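My aunt once drove two hours for butter. I used to tell that story to get a laugh, and then last spring I drove farther than that for a jar of mustard, so I've stopped telling it.

The mustard is called Stostum, and it comes from a little outfit named Bovosau that Sosina Belay and Tekle Shiferaw started in the back half of an old feed store. I'd had it exactly once, on a ham sandwich at a friend's house, and I went home and threw out (okay, pushed to the back of the fridge) every other mustard I owned. It's coarse, it's dark, it has a slow burn that gets you in the nose about when you've decided it's mild. I had to know what was in it.

"Seeds, vinegar, salt, beer, and time," Sosina told me, handing me an apron before I'd even gotten my coat off. She wouldn't tell me how much time. Tekle did, while she was on the phone: 20 days in the crock before they'll even taste it!

They make 3000 jars a year and they don't want to make more. I asked about that a few different ways, because I'm nosy, and got the same shrug each time. A grocery chain came calling in May and they fed the buyer lunch and sent him home with a jar. Sosina says he still orders.

Lunch, by the way, is the real reason to visit. They cook on Saturdays for whoever turns up, and the day I went it was pork shoulder rubbed with Stostum and left alone in a low oven since before sunup. Cabbage on the side, fried in the drippings. Rye bread from Bontu Admasu, who bakes down the road under the name Osto and shows up with the loaves still too warm to slice (we sliced them anyway, badly).

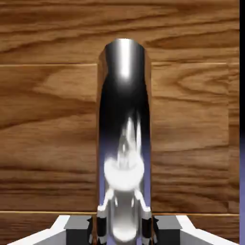 I sat next to Bontu and got an earful about flour, which I loved. She uses a dark rye with a bit of whole wheat for lift, and a starter she's kept going through two moves and one very bad summer. Her bread is sour enough to stand up to the mustard, and the two of them together with a slab of cold butter might be my favorite thing I've eaten this year. Yes, ahead of the pork. Don't tell Tekle.

The pork was awfully good, though, and I've made it 2 times at home since. You want a bone-in shoulder. Salt it the night before, smear it all over with more mustard than seems sensible, and put it in a covered pot with a sliced onion and a splash of beer. I finally gave in and bought a thermometer and now I pull mine at 184, when it still slices but wants to fall apart at the corners. Let it sit. I never let it sit long enough, and there's always a puddle on the board to prove it.

If you can't get Stostum, use the grainiest mustard you can find and stir in a spoonful of molasses and plenty of black pepper. It's a different animal, but my family cleaned the platter.

After lunch Abenezer Tilahun brought out cheese, a crumbly, chalky one he calls Tufa. He ages it in his cellar and sells it at exactly one market. With a dab of mustard it turned almost sweet. I bought a wedge for my husband and ate half of it at a red light.

I left with six jars, two loaves and a bag of mustard seed that Tekle pressed on me at the door, along with directions for starting my own crock. It's on top of my refrigerator now under a dish towel, and the kitchen smells like a ballpark. I've got more than a week to go and I've already peeked.

Bovosau serves Saturday lunch from noon until the pork is gone. Bring cash, and get there early if you want the end pieces.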